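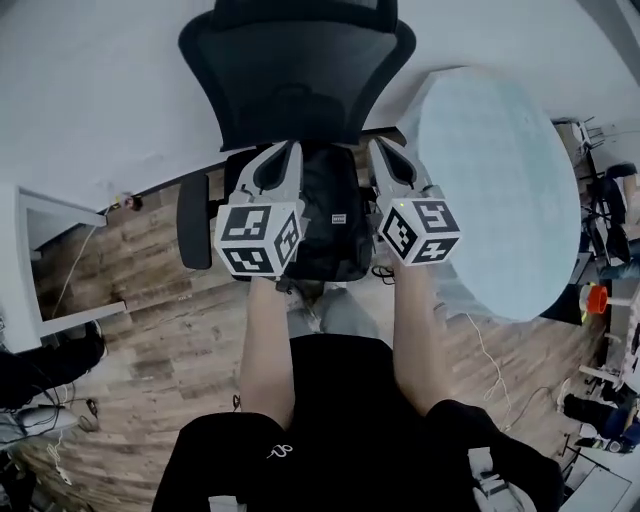

The bag and the chair

The first thing Nabila Tahiri asks her visitors to do is to put down their coffee. The second thing is to pick up a pair of grippers, one for each hand, and to pack a backpack as if they were going to catch a train.

I did both. The coffee was no loss, but the backpack cost me more than I expected. My first attempt ended with the zip half open and a notebook on the floor, and a student behind me was polite enough to look at his phone.

The occasion was an open day at Sarkus, a small company that teaches robot arms to handle soft and awkward things: bags, towels, cables, the sleeves of coats. Once a year it lets in whoever has written to ask. This year there were 26 of us, divided into two groups. Mine had a retired physiotherapist, two people from a warehouse firm, several students and a father with a daughter of 12, who asked the best questions of the morning and was the only one to write down the answers.

The rooms of Sarkus are on the second floor of a building where, before, they repaired sewing machines. Tahiri likes this fact and mentions it on the stairs. "They also had the problem of cloth," she told us. "Cloth does not stay where you put it. They had good needles and we have good computers, and the cloth is the same."

Hands that are not hands

Most people who come to see robots want to see them move, and for the first hour at Sarkus this wish is not satisfied. What moves is people. A person stands or sits in front of some ordinary thing, an office chair with a bag on it or a round table, and works with a gripper in each hand. The grippers close and open with two curved grey jaws, and on top of each sits a white cube with black and white square patterns on its faces. The patterns are there for the camera, which looks down from the head of the person. From them the computer can calculate where each gripper is and how it is turned, many times in every second.

The idea behind it is simple to say. If a person does the task with the same jaws that the robot will have, then the recording contains only movements which such jaws can make. A bare hand would cheat. It has five fingers and a palm, it feels when something slips, and it corrects the mistake before the owner of the hand has noticed it. With the grippers all of this is gone. You have two pinches, and with two pinches you must find the strap of a bag and decide which side of it to take.

"Everybody is bad in the beginning," said Tahiri. "Then comes one afternoon when they are suddenly good, and after that they cannot explain to me any more what was difficult. So I ask them on the first day. On the first day they still know it."

She keeps what they tell her in a paper notebook, and she let me read two pages. One remark says: "The strap is always under the thing I want." Another says only: "Zips!!"

Tahiri studied mechanical drawing, worked for some years on packaging lines and joined Sarkus when it had 4 employees and one working arm. The packaging lines, she says, taught her respect for the cardboard box. It has corners, it has a size, it is the same today as yesterday. Nearly all the success of factory robots in the last decades was built on things like this. A backpack is its opposite. It has another shape when it is full, another when it leans against the back of a chair, and another again after somebody has pulled at it.

This is why the company's current project, called Randura, begins with bags. The customer, a care provider which Tahiri preferred not to name, wants an arm that can be fixed beside a chair or a bed and can fetch things for a person who has difficulty bending. Before the arm can fetch the glasses, it has to get into the bag where the glasses are.

The slow half of the morning

After the grippers we were taken to the desks where the recordings are checked, and I confess that I had expected to be bored there. I was not. A man called Ashour, who uses only this one name at work and signs his reports with it, played us the same task from several different people. One went in from above, straight down. One turned the bag towards herself first. One held the top handle with the left gripper for the whole time and never let go, like somebody with a dog on a busy street.

All of these are right, and exactly this makes difficulties. If the robot learns from people who go left and from people who go right, it can happen that it learns to go in the middle, where there is nothing. Ashour's work is partly to notice such cases and to sort them. He also throws away the recordings in which one of the cubes was hidden from the camera for too long, behind a sleeve or behind the bag itself. The warehouse people wanted to know what share is thrown away. He answered that it was less than in September, and that he would not say how much it had been in September.

The daughter of 12 asked if the robot could learn also from the bad ones. Ashour thought about it for a moment. He said that for the present they are put in a separate folder, and that he has been asking for a year to be allowed to do something with this folder. Tahiri, who was standing near the door, wrote something down.

I liked that the rooms had not been tidied for us, or not very much. There were cables across the floor and work lying where it had been left. A chair there is an office chair that somebody else would sit on, and a table is a table. Tahiri defends this with some energy. In her previous job she saw a machine that worked without any fault in a clean white cell and lost its way when the cell was moved nearer to a window. "People's homes have windows," she said.

The arm

The arm itself is called Anel, and we met it last. It is smaller than I had imagined, it makes a low sound like a refrigerator, and it carries the same grey jaws that we had been fighting with all morning. I found this strangely moving. After an hour with those jaws in my own hands, I watched it with the sympathy one has for another learner.

The task was to lift a bag from a chair by its handle and put it on a table. Anel went to the bag, stopped, went a little lower, and closed on the handle and also on a fold of the cloth. It lifted, the bag turned slowly in the air, and the physiotherapist next to me leaned to the side as if she could help it with her own shoulder. Then the bag was on the table. There was applause, and Tahiri asked us please to wait with it, because she wanted to do it 13 times and the first was usually the best.

She was right about this. In the following attempts the arm missed the handle twice and once pushed the bag against the back of the chair for so long that Ashour pressed the stop button. Between the attempts he moved the bag a little each time, sometimes with the handle falling forward and sometimes back. The other attempts went well. I have been to demonstrations where the machine performs once and the lights go on for the drinks, and I must say that I believed this one more.

What would it cost, asked one of the warehouse people. Tahiri said there is no price, as there is no product. When would there be one? She said the care provider would try a first arm in two rooms next year, with a member of staff always present, and that after this she would know if the question of a price was a sensible one. The father wanted to know about jobs. This answer was longer, and not everybody in the group was content with it. The physiotherapist said that in all her working years she never met a colleague who became a carer in order to look for glasses. One of the students replied that it is often while looking for the glasses that people talk to each other. Tahiri said that she agreed with both of them, and the discussion continued on the stairs and, as far as I could hear, in the street.

I stayed a little behind, as I wanted to try the backpack again. This time I held the handle with the left gripper for the whole time and did not let go, as I had seen it in Ashour's recordings. The zip closed almost to the end. My hands were tired in a place between the thumb and the wrist where I had never before been tired.

"This is now the second try," said Tahiri. "Tell me quickly what was difficult."

I told her that it was the corner, where the zip turns and the cloth goes with it. She opened the notebook and wrote it under the others.

The next open day at Sarkus is planned for the autumn. Requests for places are accepted by letter or e-mail, and children may come if they are accompanied by an adult.

Published 2022-11-30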